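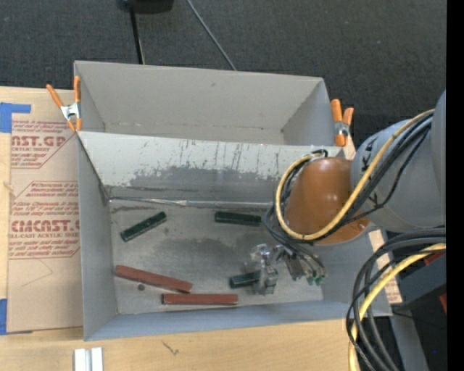

Two-compartment bin with green and reddish-brown blocks, on a light wooden tabletop.

Grumstead Workbench, 64 in.
Made by Pistus
Sold and shipped by Kwok Shop Supply

In stock at the Kultthorpe warehouse. Ships on a pallet. Curbside delivery is standard; inside delivery can be added at checkout.

Overview

The Grumstead is a fixed-height workbench for packing, sorting, light assembly and general shop use. It has a steel frame, a wood top and a full-width lower shelf. The bench is rated for 900 pounds, evenly distributed across the top. That rating applies with the leveling feet installed and all frame bolts tightened.

The top is sealed on all faces at the factory. It can be sanded and refinished when it gets worn. Most shops can leave it alone for several years, then sand lightly and wipe on a coat of hardening oil. Do not use a film finish over the factory sealer unless you sand back to bare wood first.

There is no back ledge on the standard model. Long stock can hang over the rear edge, and two benches can be set back to back to make one wide surface. If you work against a wall and lose small parts off the back, order the rear stop, listed under Accessories.

Specifications

Length: 64 in.
Rated load: 900 lb., evenly distributed
Frame: welded end sections with bolt-on rails
Finish: textured powder coat, dark gray
Lower shelf: steel, full width
Feet: threaded, adjustable with an open-end wrench
Drawers: none included, predrilled for 2
Warranty: 2 years on frame and top

What comes in the carton

End sections, front and rear rails, lower shelf, top, feet, hardware bag and instruction sheet. The top is packed face down with cardboard corners. Check the corners before you sign for the delivery and write any damage on the driver's slip. We can replace a dented top quickly when it is noted on the slip. Without the note, the claim goes through the carrier and takes longer.

Assembly

Two people should put this bench together, mainly for lifting the top. You will need a socket set, a level and a screwdriver. Build the frame upside down on a clean floor or a moving blanket, leaving the bolts finger-tight until all the rails are in. Turn the frame over, set the feet, check for level in both directions, and then tighten everything.

The top attaches from underneath through slotted brackets. The slots let the wood move with the seasons. Snug the screws and stop there - overtightening can split the top along the grain. Pilot holes are drilled at the factory.

Go over the frame bolts again after the first month of use.

Accessories

Rear stop. Steel angle, same finish as the frame. Mounts with the top brackets, so no new holes are needed.

Drawer unit. Hangs from the front rail on full-extension slides. The bench takes one on each side. Drawers lock separately and use different keys. Ask for matched keys in the order notes if you want them.

Caster kit. Swivel casters with foot brakes, in place of the leveling feet. Casters lower the rated load, and the revised figure is printed on the kit label. We don't recommend them for benches that carry a vise.

Power strip bracket. Fits either end section. The strip is not included.

Bins and trays are not included with the bench or any of the kits.

Care

Wipe the top with a damp cloth and dry it. Keep standing water off it, especially near the ends. Dried glue comes up with a plastic scraper. Metal bins and tool boxes will mark the finish when they are dragged, so use a mat under anything that gets moved all day.

Shipping and returns

Unassembled benches can be returned in the original packaging within the return period shown on your invoice. Assembled benches can't be returned unless there is a defect. Return freight is paid by the buyer. Pickup at Kultthorpe is free - please wait for the email saying your order is ready, and bring a truck or trailer that can take a pallet.

The drawer unit was out of stock through December and is available again.

Page updated Sat 22 January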